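November 13, 2020

Dye notebook, madder again

Okay, so I finally got back to the madder. The Rivadeneira root has been sitting in its jar since April and I kept finding excuses (too hot, too humid, no clean pots), but the wool for the Flarora blanket order needs to be a proper brick red and I can't get that from anything else on the shelf. Started a fresh soak last night before I went home: 200 grams of root, chopped small, in the big enamel pot with tap water. I did not pour off the first soak this time. Last time I did, because everybody says the first water is full of yellow and brown, and all I got for my trouble was a weak peachy color that the Omov people politely called "soft." So this time it all stays in.

Wool was already mordanted, 10 percent alum on the weight of fiber, no cream of tartar. I know, I know, I always use tartar. But I read back through my old pages and the two reds I liked best were both done without it, and the ones with it leaned orange. Could be a coincidence! Could be the water that month. I'm writing it down anyway so whoever picks up this notebook can argue with me.

Total fiber in this batch is 356 grams, dry weight, split over 3 skeins. One is the Munard single ply, which felts if you so much as look at it, so I tied it extra loose with four figure-eight ties and put it in last. The other two are the sturdier stuff and they can take a bit of poking.

Brought the heat up slowly. This is where I went wrong before, I'm pretty sure. I got impatient, let it creep up toward a simmer, and the whole pot went brown on me. Today I kept the burner on the lowest mark and stood there like somebody watching milk. Lid half on. Turned the skeins with the long spoon every so often and tried not to fiddle in between.
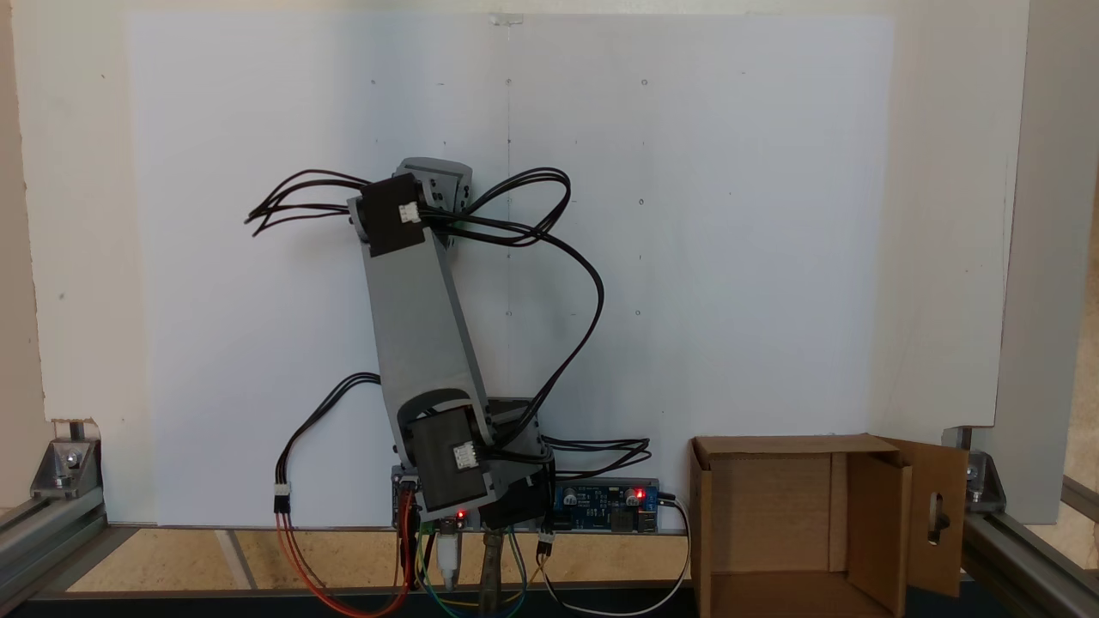

Arm and open box on the tabletop, white panel behind.

While the pot was going I cleaned out the chalk tin and found the lid had been left off, so the chalk was one hard lump. Broke it up with the back of a spoon and ran it through the tea strainer. Added a level teaspoon to the bath after the first hour. Our water is soft and madder likes it hard, and wow, did that make a difference. The liquid went from rusty orange to a real deep red in the time it took me to rinse the spoon. I got a bit excited and nearly put in a second teaspoon. Didn't. Next batch maybe, on a test skein and not on somebody's blanket.

Sampled a little tail of yarn off the first skein before turning off the heat and rinsed it in a cup. Definitely brick. Maybe a hair pinker than the Flarora card under the window, but under the bulb by the sink it matches so well I lost track of which was which. We need to decide which light counts. I vote window, because blankets live in houses with windows, but the card was probably picked in an office, so who knows.

Heat off now, skeins staying in the pot overnight. Please don't lift them out early, even if they look done! The color keeps going as it cools, and the single ply will not forgive being moved from warm water to a cold rinse.

For the morning: squeeze, don't wring. Shake the root bits out over the tarp, not over the sink (I had the trap apart last time and I'm not doing it again). Strain the bath through the old pillowcase and save it in the lidded bucket, there should be enough left for a coral on the leftover silk. Spread the used root on the screen to dry, I want to try grinding it and running it once more.

Also we're nearly out of alum. And the small scale is drifting again. It said one thing with the bowl on and another thing a minute later, so I weighed everything on the kitchen one and I trust that more. New batteries first, then we'll see.

Wash test on the tail when it's dry, with the plain soap and then with the dish stuff. Swatch goes on the facing page, leave the space.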